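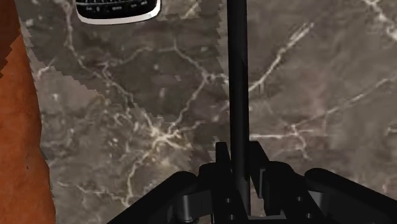
The gripper over the marble counter, view from above. Cell record, Ernel kitchen.

The maintenance of the Ernel cell was assigned to Padmavathi Suvarna on a Sunday in June, the regular attendant being on leave. The order was signed by Sudheer Nambiar and ran to one line: the gripper was to be inspected at 2000 cycles and returned to service.

She read the counter in the log. It had passed the figure in the night.

Under the Lavville procedure, each inspection was to be made first in the model and then on the machine. She opened the model. The fingers stood open above the stone, with the thin black rod between them and the control panel of some appliance at the far side of the counter. She compared the two round holes in the central finger with the drawing and entered them as correct. She then commanded the fingers to close, and the log returned a delay of 19 milliseconds on the left side. The permitted delay was four.

"The model does not wear," said Rosário Guerreiro, when the figure was reported to her by telephone. "Kindly repeat the test."

The test was repeated and the result was the same.

Miss Suvarna went down to the cell, isolated the supply and hung her tag upon the switch. The left pivot was removed, cleaned and measured. It was worn on one face. She fitted a replacement from the Bastos drawer, tightened it in two stages and worked the finger by hand 20 times before restoring power. The delay on the machine was now within limits.

She returned upstairs and found that the model, which had not been touched, gave the same reading as the machine.

The form provided a box for parts replaced and a box for remarks. She completed the first. Over the second she sat until the evening attendant, Hema Nadar, came in and asked whether the cell was available.

"It is available," said Miss Suvarna, and wrote in the box that the attendant on leave should be asked, upon his return, how the model had been connected.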